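The Deposit
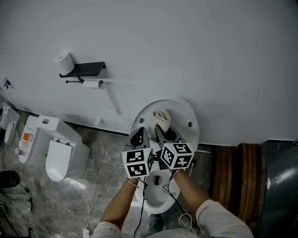 The lid, with cloth. Spare roll on the shelf.

Balthasar Wyss had lived in the apartment on Elley Street long enough to stop seeing it, and then the letter came from Fankhauser Property Management, and he saw all of it at once.

The letter ran to two pages. Most of the second was devoted to the bathroom. Under "Sanitary Fixtures," Fankhauser asked that the toilet be left clean on every surface, "including the underside of the lid." A deduction of $200 would apply.

"The underside," Balthasar said. "Who looks there?"

"Anyone who opens it," said Nadja Hämmerli, from the hallway, where she was wrapping his glasses in newspaper. She had come over to help him pack and had so far wrapped six glasses and read most of a story about a bridge.

He got the bottle out from under the kitchen sink. It was called Nurkance and it had come with the apartment, like the draft. The label promised a mountain morning. He had never been up a mountain that smelled like that, though he supposed it depended on who had been there before him.

He raised the lid against the wall and looked at it for a while. It was a large white oval with two small dark holes in it, and the longer he looked the more it seemed to be looking back. He went at it with the cloth, top first, as his mother had taught him, and wondered if a woman who had raised four children had ever pictured her advice being used this late, for money.

"Do I take the toilet paper with me?" he called.

"How much is there?"

"One on the holder and one on the shelf."

Nadja came to the door to consider it. The black holder had been his one improvement to the place. He had carried it home from Steltura in April, very pleased with the little shelf, and had put it up himself, with 300 screws' worth of confidence and the two screws it came with.

"Leave the one on the rod," she said. "It's manners. Take the other."

"The full one?"

"They're both rolls, Balthasar. You're not a monster either way."

He wiped the rim again. From downstairs came the sound of someone dropping something and then apologizing to it. The gray marble pattern on the floor, he noticed, had a swirl in it near the wall that looked like Portugal. He had lived with Portugal all this time and never said hello.

"What does the letter say about the shelf?" he asked.

Nadja found the page and read down it, moving her lips.

"Tenant additions," she said. "Holes to be filled and painted. Seventy-four dollars each."

Balthasar folded the cloth over to a fresh side.

"Read me the bit about the bridge," he said.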